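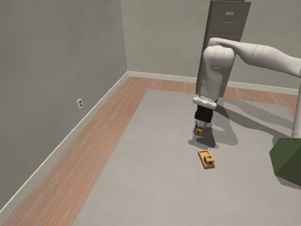

19th October, shop notebook, sim side of the arm build

Goal for today: get the block placing task running in sim end to end before we bolt anything down in Norkau (we still call the back half of the workshop that, don't ask). Real arm is in its crate till January at the earliest so sim is all we have.

State at start: scene loads, arm loads, gripper loads. Blocks load but the first version had them falling through the table on reset. Fixed, see below. Virgilio's Mostov branch is merged, his reset script is now the one to use. Delete your old copies please.

Falling blocks — collision shape on the table was a single face, no thickness. Gave it real thickness to match the slab you see in render. No more drop through. Should have checked that first, lost most of the morning to it.

Second thing, blocks creeping after reset. Tiny drift, you'd miss it unless you log the pose. Friction on the cube was left at default, and the default in Giltitz (our config repo, for anyone new) is close to ice. Raised it, cube stays put. The long block was fine the whole time, more mass.

Task as written on the whiteboard, copying it here because someone will wipe it:
go to above single cube
open
down
close
lift
over to the long piece, left-over space next to the cube that's there
down, open, up

Ran the above 60 times with block start randomised. 48 good. Of the 12 bad ones most are the same failure, finger comes down on the cube edge and tips it. Rest were planner giving up near the base, arm folded too tight and it can't find a wrist angle. Anju thinks the second kind goes away if we slide the spawn area farther out. Agree, but I want to see it with numbers before we change the spawn area, otherwise we're just making the test easier.

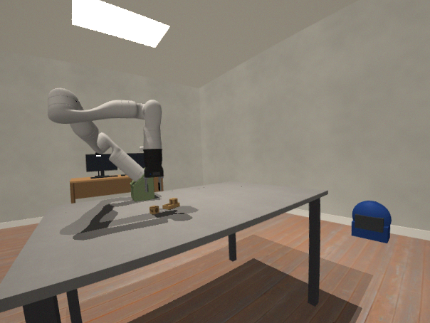 Approach height. Honeylyn had it set high so the arm clears everything, safe but slow, and the straight down move is long enough that the wrist wanders a bit on the way. Dropped it. Wander is less. Did not measure properly, only eyeballed the plot, so take that as a hint and nothing more. TODO measure.

Finger tipping problem, ideas so far
- line the gripper up with the cube's yaw, right now it always comes in at a fixed angle which is dumb
- open wider on approach
- slow the last bit of the descent
Did the first one before lunch. Yaw comes straight from sim state, so it's cheating, the real one will need a camera estimate and that will be noisy. Moushumi says add noise now so we don't fool ourselves. She's right. Not done yet.

Noise plan: small error on yaw and x/y, fresh each episode, same seed list for everybody so runs compare. Seed list goes in the Giltitz folder. Do NOT use seed 249 for anything you want to show people, the cube spawns jammed against the long block and the fingers can't get down between them. Keep it as a regression case though, good nasty one.

Contact stuff. When fingers close the cube jitters. Visible in the log as a buzz on the finger force. Halved the time step and it mostly went away but the run takes twice as long on the old desktop. Tried softer contact instead, buzz gone, but then the cube sinks into the finger pads a hair. Went with the shorter step. If this gets annoying on long batches we can put it on Geum-ok's machine overnight, she offered.

Render: dark specks around the arm shadow on the table. Spent too long on this. It's shadow sampling as far as I can tell, bias value, doesnt touch physics at all. Left it alone. If we ever train anything on the pictures then somebody has to come back to it. Same for the shadows themselves, they're hard and dark and the shop lights won't look like that.

Policarpio (the little web viewer) now shows the scene from a fixed spot, reachable from any laptop on the shop network. Restart it if it hangs, there's a memory leak I haven't found. Saves a still each time you hit the s key. 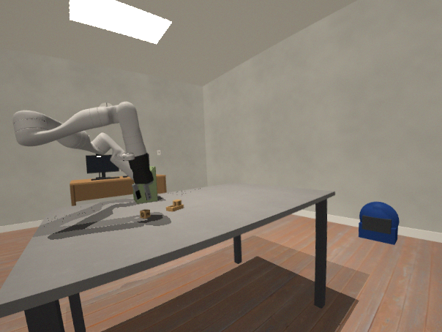 Arm over the tabletop, cube and studded block off to the side of the gripper.

After lunch: looked at planner failures with Virgilio. He thinks it's joint limits. I'd typed the limit on the wrist joint in degrees and the file wants radians. So the wrist was allowed basically anything and then the controller clipped it. Fixed. Planner now refuses some poses up front instead of failing halfway thru, much nicer to debug. Haven't rerun the batch of 60 with this in, so the 48 above is with the OLD limits. Don't quote it.

Also the tool offset. Distance from flange to fingertip was off, I had taken it to the pad center and the planner config had it at the tip. So every grasp was a little shallow. Moved everything to the tip. Two places: arm config and the task file. If you change the fingers, change both.

Parts / real world side
- base plate drawing is with Anju, she wants another look at the hole pattern before cutting
- need a decision on table. Sim table is big, the bench we have isn't. Either shrink the sim one or find a bigger bench
- e-stop box wired and tested on the bench supply, Honeylyn did it, works
- still no long cable for the gripper. Moushumi has one at home maybe

Question for next time, do we keep the cube markings in sim? The real cubes will be plain offcuts. Geum-ok wants them kept for telling which way is up in the viewer. Fine by me, just don't let any vision code lean on them.

Next session, in this order
rerun batch with fixed limits + offset, same seeds
add the noise, rerun
spawn area question, only after both
log finger force at a higher rate, current log is too coarse to see the buzz start

Left the machine on running 2 long batches in a row, old time step then new one, results go to the shared drive. Please don't reboot it. Viewer is off to leave memory for the batches, start it agian once they're through.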